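# Chapter 7: Counters, Tables, and Work Surfaces

Most of the work in a public building is done across a flat surface. Forms are signed on it, parcels are weighed on it, and people lean on it while they wait. Chapter 6 dealt with floors. In this chapter we move up to the level of the hand and the elbow.

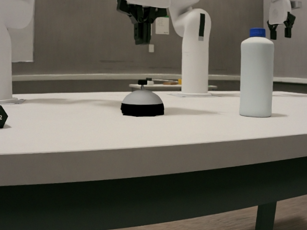
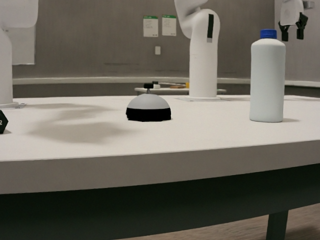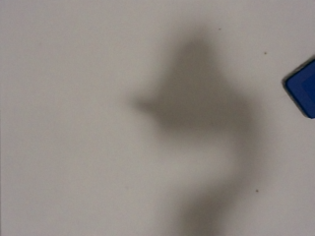
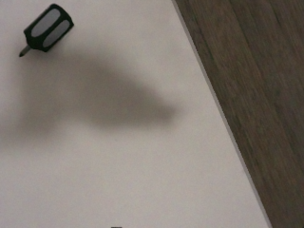 **Figure 7.1** A pale, matte tabletop in four views. The first and second views include a dome-shaped object resembling a desk bell; a short screwdriver lies on the surface in the fourth.

## Before You Read

You should already know how to read a floor plan and how to work out the clear width of a passage (Section 6.4). Have a tape measure ready for the first activity. All heights in this chapter are measured from the finished floor to the top of the surface.

## 7.1 What a Surface Has to Do

A work surface has to carry weight, stay level, and put things where people can reach them. It also has to be cleaned, often several times a day, by someone in a hurry. These needs pull against one another. A deep counter gives staff room to lay out papers, but it makes it harder to pass a heavy item to the person on the other side. A hard finish wipes clean quickly and makes more noise when objects are set down.

Designers usually begin with the task. A **standing task** is one that takes a few minutes or less, such as paying a fee or picking up a key. A **seated task** takes longer or calls for careful writing. Many buildings need both kinds of surface in the same room, and a common mistake is to settle on one height for everything.

The town office at Kindport is used as a case study in this chapter and the next. Its old front counter was one long run at a single height. When the room was refitted, the counter was divided. The standing section was set at 904 millimeters, and a lower section for seated visitors was set at 70 centimeters. The office handled 1368 visits in the month after it reopened, and staff kept a simple log of which section each visitor used. We will return to that log in Section 7.5.

## 7.2 Height, Depth, and Reach

**Reach** is the distance a person can stretch an arm forward without leaning or taking a step. It changes with body size, with posture, and with the height of the surface. A seated person can usually reach less far across a counter than a standing one, particularly when there is no open space under the top for the knees.

Depth should be checked from both sides. Draw the counter in section and mark the reach of the staff member and the reach of the visitor. The place where the two overlap is called the **exchange zone**. Papers, money, and keys pass through it, so it should be kept clear of fixed equipment. Pen holders, card readers, and call bells belong at the edges of the zone.

## 7.3 Color and Glare

Light surfaces make a room feel brighter and make small objects easier to find. They also show stains and can reflect overhead lamps into people's eyes. A matte finish spreads reflected light in many directions and reduces glare. A gloss finish returns more of it in one direction.

Shadows matter too. If a lamp hangs behind the worker, the worker's own head and hands will darken the page. Moving the lamp to the side opposite the writing hand is often enough to fix the problem. Large, soft light sources give shadows with blurred edges, while small ones give sharper outlines.

## Activity 7A

Choose one counter and one table in your school. For each, record the height, the depth, and the type of finish. Stand at the counter, then sit at it, and mark your reach each time with a strip of tape. Sketch the exchange zone and list anything fixed inside it.

## Key Terms

- **Standing task:** work done at a surface in a few minutes or less
- **Seated task:** longer work, or work that calls for careful writing
- **Reach:** forward stretch without leaning or stepping
- **Exchange zone:** the area both people can reach

Section 7.4 takes up edges and corners, beginning with the library tables at Ullow.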